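Grenadness, the Lornville company whose software lets small lenders check a borrower's records without keeping copies of them, has closed its seed round. The founder of the three-year-old firm met with us at its offices on 12/2/19.

"We spoke with 80 investors before we signed," the founder said. "Most of them asked why a credit union would change a process it has used for decades."

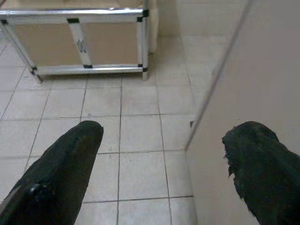
The lead investor, Morin, first reviewed the company in August. Its product, Nando, was then in use at 200 branches; the number now stands at 338. The founder attributes the increase to a simpler contract, which allows a lender to leave at the end of any month.

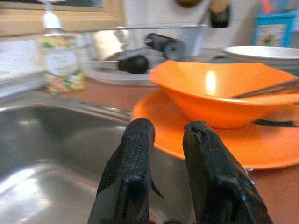
Hiring will take up most of the new capital. The company intends to add engineers in Lornville and to open a support desk for lenders. Asked how new employees learn the product, the founder turned to the kitchen. "A steel sink and some orange dishes are easy to explain to anyone. A loan file should be as plain as that." Training currently lasts three weeks.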